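Fórum Automação e Robótica > Eventos e visitas > Dia aberto da Plarnau (maio): relatos e dúvidas técnicas
Página 1 de 1

rmatos_ctrl
Mensagens: 782
Abro este tópico para juntar relatos do dia aberto da Plarnau. Fui à sessão das 10h00, no edifício Camacho. Deixo o que anotei.

O programa tinha duas partes. Primeiro a célula de paletização, que já conhecia e que continua igual. Depois a demonstração de manipulação de objetos domésticos, apresentada por Heriberto Zepeda. Esta segunda parte era quase toda em simulação: um braço de base fixa, pinça paralela, uma bancada de cozinha com objetos de uso corrente, e a política de controlo a receber instruções em texto. O simulador é o Jollau, desenvolvido internamente. A camada que lança os episódios e recolhe os resultados chama-se Rerdale.

Correram episódios em direto, com posições iniciais sorteadas. O público podia escolher a instrução de uma lista fechada. No fim mostraram uma tabela de um lote de 105 episódios, com a mesma política e a mesma tarefa, separados por modo de falha: preensão falhada, queda em transporte, colisão com objeto vizinho, tempo esgotado.

Dúvidas com que fiquei:
1. Que modelo de contacto é usado entre os dedos e o objeto.
2. Se as malhas de colisão são as visuais ou uma decomposição convexa.
3. Qual a correlação com o robô físico, que não foi mostrada.

Se alguém foi à sessão da tarde e ouviu resposta a isto, agradeço.

teresa.quintao
Mensagens: 109
Fui às 15h00. Perguntei pelo ponto 2. As malhas de colisão são decomposições convexas, geradas por ferramenta automática e corrigidas à mão nos casos em que a decomposição fecha uma concavidade relevante. O exemplo dado foi o das panelas: com um casco convexo único, o interior da panela fica cheio e deixa de ser possível colocar lá dentro seja o que for. O operador viu isso acontecer numa versão antiga, com objetos a pousar em cima de uma tampa que não existia.

Sobre o ponto 1, a resposta foi vaga. Atrito de Coulomb com um coeficiente por par de materiais, e um termo de torção ligado só nos dedos. Não disse como foram identificados os coeficientes.

h_lobo
Sem querer estragar a festa: um dia aberto de uma empresa de robótica em que a peça principal é um simulador parece-me fraco. O braço físico estava na sala ao lado, atrás do vidro, desligado. Perguntei se o iam ligar e responderam que estava em recalibração. Para ver vídeo gerado por computador fico em casa.

rmatos_ctrl
@h_lobo Percebo, mas o tema anunciado era avaliação de políticas. Para isso o simulador é o instrumento. Um lote daquele tamanho no robô físico ocupa dias de bancada, com alguém a repor os objetos entre episódios.

@teresa.quintao Obrigado. O termo de torção faz diferença. Num utensílio de cabo comprido agarrado pela extremidade, o centro de massa fica longe do eixo dos dedos e o peso produz um binário que o contacto pontual não consegue suportar. Sem torção o objeto roda na pinça logo que sai da superfície.

h_lobo
E com um coeficiente de torção inventado, não roda nunca. Vai dar ao mesmo: o número de sucessos mede o coeficiente que alguém escolheu. É a minha objeção de fundo. Gostava que publicassem a sensibilidade do resultado a esse parâmetro.

nando_visao
Trabalho em perceção, por isso olhei para outras coisas. Notas soltas:

- A iluminação varia entre episódios, mas as texturas de fundo pareceram-me poucas. Vi várias vezes a mesma bancada de mármore escuro com veios claros. Para uma política que usa só imagem, isto é pouca diversidade.
- Os objetos transparentes são desenhados de forma aceitável. A sala perguntou pela profundidade e a resposta foi que a política não usa profundidade, só cor.
- A posição da câmara também é sorteada, dentro de limites que não foram indicados.
- Os objetos que não fazem parte da instrução (os distratores) ficam todos na bancada. Contam para o critério de colisão.

Acerca deste último ponto perguntei se um distrator tocado sem cair conta como falha. Não conta. O critério é deslocamento acima de um limiar. O limiar é configurável no Rerdale e o valor usado na demonstração não estava no ecrã.

teresa.quintao
Confirmo o último ponto. Na minha sessão alguém insistiu e o Heriberto Zepeda abriu o ficheiro de configuração no projetor. O limiar era de 30 milímetros. Achei largo. Numa bancada real, um frasco arrastado essa distância pode já estar fora da borda.

rmatos_ctrl
É largo para objetos junto à borda e razoável no meio. Fazia mais sentido um critério por objeto: deslocamento, inclinação final e distância à aresta. Uma garrafa alta e estreita tolera muito menos do que uma esponja.

nando_visao
A inclinação é registada, não entra é no critério. Vi a coluna no ficheiro de resultados.

oficina_pires
Boa tarde. Não sou da área de investigação, faço integração de células em pequenas empresas. Fui à sessão da manhã. O que me interessou foi o tempo de ciclo e saí sem resposta. Movimentos lentos, com paragens a meio. Alguém sabe se aquilo corria em tempo real ou abrandado?

rmatos_ctrl
@oficina_pires Em tempo simulado, com a inferência a bloquear o passo da simulação. Ou seja, a simulação espera pela ação seguinte. As paragens que viu no ecrã são o tempo de cálculo da rede. No registo do episódio não aparecem. No robô físico a situação é outra: o braço não espera, e a ação chega com atraso em relação à imagem que a originou. Foi mencionado de passagem e devia ter tido um diapositivo próprio.

oficina_pires
Obrigado. Então o tempo de ciclo que apresentam não serve para orçamentar.

rmatos_ctrl
Correto, não serve. E ninguém na sessão da manhã afirmou que servia.

h_lobo
Também ninguém avisou. Estavam lá pessoas de compras, com crachá de compras. Viram um braço a arrumar uma cozinha e vão pedir cotação.

teresa.quintao
Na sessão da tarde avisaram, logo no início e com clareza. Admito que possa ter sido por causa de perguntas da manhã. Éramos mais de 30 na sala e a maior parte vinha de universidades.

h_lobo
Registo a correção quanto à tarde. Mantenho o resto.

Voltando à torção: alguém viu um episódio em que o objeto escorregasse? Durante a minha sessão só vi dois tipos de falha, dedos a fechar no vazio e tempo esgotado. Um simulador em que nada escorrega levanta-me suspeitas.

nando_visao
Vi um. Instrução com uma colher, agarrada pela ponta do cabo, rodou e caiu já depois de levantada. O episódio foi classificado como queda em transporte. É uma amostra de um, não tiro daí nada.

marta_dinamica
Chego pelo tópico da secção de simulação, onde isto foi citado. Duas observações.

A primeira é que o par de atrito importa menos do que se diz quando a pinça agarra por um cabo achatado com as faces paralelas aos dedos. A área de contacto é grande e o limite passa a ser a força de fecho. Importa muito em superfícies curvas e lisas, como fruta ou garrafas. Misturar as duas famílias na mesma tabela esconde o efeito. Eu pedia os resultados por geometria de preensão.

A segunda é sobre a massa. Na maioria das bibliotecas de objetos que já usei, a massa é calculada a partir do volume da malha com uma densidade única. Uma panela oca tratada como sólida fica absurdamente pesada, e corrigida à pressa fica leve demais. Perguntaram pela origem das massas?

rmatos_ctrl
Não perguntei. Boa questão. Acrescento à lista e envio por correio ao contacto que vinha no folheto.

teresa.quintao
Perguntou-se, de forma indireta. A resposta foi que os objetos com equivalente físico no laboratório foram pesados e os restantes têm valor estimado. Não ficou claro quantos estão em cada grupo.

h_lobo
Pois. Quem mede metade da cozinha tem metade de um resultado.

marta_dinamica
Depende de que metade. Se os pesados forem os objetos das instruções e os estimados só servirem de distratores, o erro é tolerável.

rmatos_ctrl
Atualização. Recebi resposta da Plarnau, assinada por Heriberto Zepeda. Resumo, com autorização:

- Coeficientes de atrito: identificados num plano inclinado para os pares com a borracha dos dedos. Os pares objeto-bancada usam um valor comum.
- Torção: parâmetro ajustado à mão. Estão a preparar um varrimento e contam mostrá-lo na próxima visita.
- Massas: todos os objetos que podem ser alvo de instrução foram pesados.
- Correlação com o robô físico: existe um conjunto de ensaios emparelhados, ainda pequeno, e não o divulgam por agora.
- Limiar de deslocamento: vão considerar um critério por objeto.

Para mim os dois primeiros pontos explicam boa parte do que se discutiu aqui. O valor comum objeto-bancada afeta sobretudo o que é empurrado, e portanto o critério de colisão.

h_lobo
Agradeço o trabalho de perguntar. "Ajustado à mão" era o que eu dizia. Quando houver varrimento, volto ao tópico.

marta_dinamica
As massas dos alvos pesadas resolvem a minha segunda observação. A primeira continua em aberto.

nando_visao
Sobre a separação por geometria: o ficheiro de resultados guarda a pose da pinça no instante do fecho. Dá para fazer a separação depois, sem repetir episódios, desde que se saiba a que parte da malha corresponde o contacto. Para cabos é simples. Para os objetos arredondados é preciso a normal da superfície, e essa não me lembro de ver nas colunas.

Há ainda o caso do alvo levantado por cima de um vizinho. A folga vertical não é registada, só o deslocamento final do vizinho. Numa bancada com vários objetos, um transporte que passa rente e outro que passa com margem recebem a mesma nota. Sugeri que guardassem a distância mínima entre malhas ao longo do episódio, e ficaram de ver se o custo de cálculo compensa.
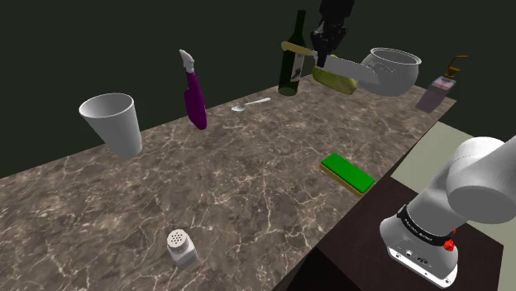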